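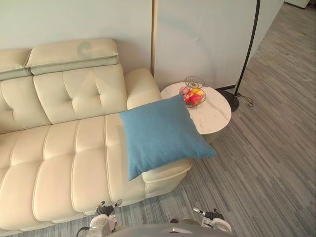

The sofa, the pillow and the fruit.

The Tidy Living Room

1. Cost Function

Deolinda Quintela had been hired by Clunport to fix the planner, which was called Mạch and had been named by a man who left before anyone could ask him how to pronounce it. She said "Mack." Gilles Hervieu, who owned the perception stack and a great many opinions, said it differently each time and looked hurt when she didn't follow.

"Your planner is slow," he said.

"My planner is waiting for you to tell it what the blue thing is."

On his monitor the blue thing was a pillow with a confidence that went up and down like a cheap elevator. It was a pillow, then a towel, then for one splendid frame an armrest. Mạch, being a conscientious piece of software, threw away its plan every time and began a new one. It had written 16 plans before lunch. Some of them were lovely. She had read one twice.

The task, as Zerkasthorpe had put it in the contract, was to "restore the living room to a state of readiness." Gilles had turned this into a list of predicates. Deolinda had turned the predicates into costs. Somewhere in between, sitting still had become the cheapest thing a robot could do in a living room, and Mạch had found that out at 2,000 iterations and settled into it like an uncle.

"It's a local minimum," she said.

"It's a couch," said Gilles.

She went through the log for the afternoon. Joint torques, low. Collision risk, none. Goal distance, unchanged since he went for coffee. At the bottom the planner had written STATUS: OPTIMAL, and she couldn't find a single line of math to hold against it.

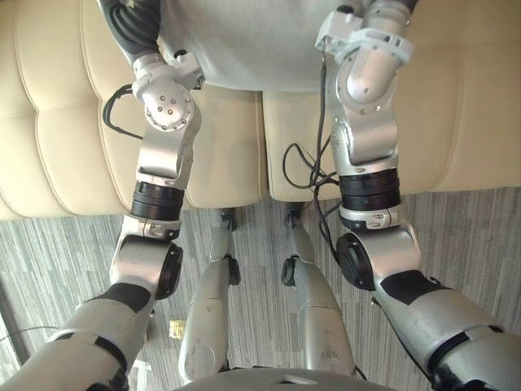 2. Regularization

She added a penalty for idleness. Gilles said this was how it had started at his last company, too.

With the penalty at 2, Mạch asked for permission to shift its weight. At 4 it wanted to do everything at once, fruit included, and the safety monitor, which Gilles had written in a bad mood at Garngate and never softened, refused the lot with the same gray dialog box. She set it to 3 and felt she was negotiating with a teenager.

"Now the labels," she said.

"The labels are fine."

"You have 'pillow' and 'towel' sharing a color prior."

He scrolled for a while. He scrolled back up. "In May that was a reasonable thing to do," he said, and split them into two classes without another word. It was the nearest thing to an apology she'd had since joining.

They ran it again. The new plan came up in green: approach, left grasp, right grasp, lift. Under it ran a fifth step, FOLD, which nobody had implemented.

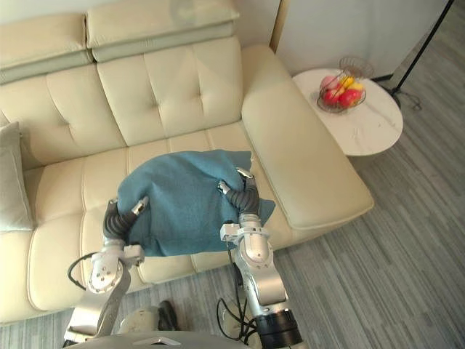

"What does it do when it gets to FOLD?" Deolinda asked.

"It calls the fold function."

"And what's in the fold function?"

Gilles opened the file and turned the monitor so she could see. There was a comment, dated 03/09/2018, that said "ask whoever does planning." Beneath it was the word pass.

She pulled her chair in and moved his coffee to the other side of the desk. The grasp was holding at both ends, the timer had no limit on it, and Mạch had already begun asking, very politely, once per cycle, what came next.

"Fine," she said. "In halves or in thirds?"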